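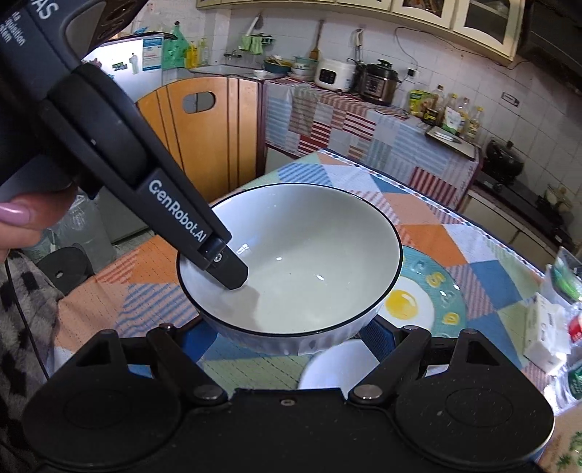 How often does a rental kitchen need a safety check? Once between every two tenants, and again each January for units with a long lease.

Last updated: 4 Jun 2021

Kitchen safety checklist, Plulholm building, unit 53

Mark each line OK, FIX or N/A. Write the comment on the same day as the check. A line with no mark counts as not checked.

ELECTRICAL

1. Outlets near the sink trip when the test button is pressed – OK
Comment: Left outlet was slow to reset. Pressed it twice more and it reset normally. Check again next visit.

2. No cords run behind or under the stove – FIX
Comment: Toaster cord goes behind the stove. Tenant moved the toaster to the other counter during the visit. Leave this as FIX until the next visit confirms it stayed there.

3. Cover plates in place, no cracks – FIX
Comment: Plate by the refrigerator is cracked at the lower screw. Replacement is in the Nistard parts bin, white, single.

4. Light over the sink works and the cover is tight – OK

STOVE AND HOOD

5. All 4 burners light on the first try – FIX
Comment: Back right burner clicks for a long time before it lights. Cleaned the burner head, no change. Put in a work order, number 193.

6. Anti-tip bracket engaged – OK
Comment: Pulled the top of the stove forward by hand. It held.

7. Hood filter free of grease – FIX
Comment: Filter was heavy with grease. Soaked it and put it back, but the mesh is torn in one corner. Order a new one with the Kioko hood list.

8. Nothing that can burn stored within reach of the flame – OK
Comment: Dish towels hang on the oven door handle. Told tenant to use the hook by the pantry.

WATER

9. No leaks under the sink – OK
Comment: Old stain on the cabinet floor, dry to the touch. Same size as in the last report.

10. Hot water at the tap is below the building limit – OK

11. Shutoff valves turn by hand – FIX
Comment: Cold side is stiff. Did not force it – the last one we forced, in the Jillorness building, let go and we had to drain the riser.

FIRE

12. Extinguisher present, needle in the green, pin sealed – OK
Comment: Mounted too close to the stove in this layout. Move the bracket to the wall by the door when the outlet plate is done.

13. Smoke alarm sounds on test – OK
Comment: Battery changed anyway.

14. Path to the door is clear – OK

CABINETS AND FLOOR

15. Upper cabinets tight to the wall – OK

16. Heavy dishes kept on the lower shelves – N/A
Comment: Advice only. We don't mark tenants down for this one.

17. No loose tile or lifted edges – FIX
Comment: One tile by the dishwasher rocks when stepped on. Regrout.

Still open after this visit: 2, 3, 5, 7, 11, 17. Extinguisher bracket goes on the same work order as line 3.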